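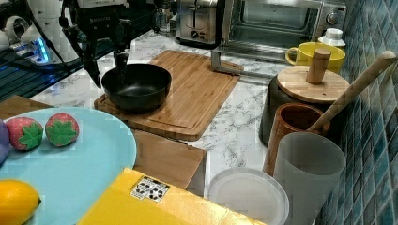
Move the boards before you move anything else, was Myrtle Halvorsen's advice when we first put the project to her, as everything on a counter ends up leaning on a board or sitting on one.

Projects > Home and Living > Kitchen Counter Layout

Reading time: 4 minutes

Our project looked at how a small counter is used when cooking things and children's play food share it. The kitchen is at Plolamis, the shared house where Cletus Baptiste and I did our placement. We wanted a layout that people would keep to without being reminded.

Starting point

The counter has a white and grey marble pattern and runs along a blue-green tiled wall. We left the larger items where the household had them. The big bamboo cutting board lay at a diagonal with a black nonstick bowl on it, and a flatter wooden board was underneath. The toy strawberries and the lemon were on a light blue plate. A dark jar with a wooden lid was over by the tiles, with a yellow mug behind it and a cup holding a long wooden spoon in front.

Our first thought was to clear the toys away altogether. The household did not want this. The children play at the counter while food is being made, and putting the toys in another room only meant they were carried back.

Method

We split the counter into 4 zones: boards, bowls, play food, and things that stay by the wall. Each was marked with paper tape for the first part of May. We asked everyone to cook as usual and to put things back where they thought they belonged. Cletus kept a notebook by the kettle and I wrote up the entries in the evening.

We tried 2 layouts. In the first, the boards were stacked flat and the bowls went on top. In the second, the boards stood upright at the end of the counter and the bowls had their own space.

Results

The second layout gave more room but was not popular. The large board is heavy and people did not like lifting it out each time. By the end of the trial it was lying flat again most evenings, usually with a bowl on it.

The play food zone worked better. Having a plate for the toys helped more than the tape did. Loose lids were the main problem, as they had no zone and were left wherever there was a gap. The notebook has over 10 entries that mention lids.

The wall zone hardly changed in either layout.

What we would change

We would give lids a place from the start and use a washable marker, as the tape lifted when the counter was wiped. We would also run the trial for longer. Myrtle was right about the boards, and we should have settled where they went before marking out the rest. The household has kept the first layout, with the plate for the toys at the front and a rack for lids on order.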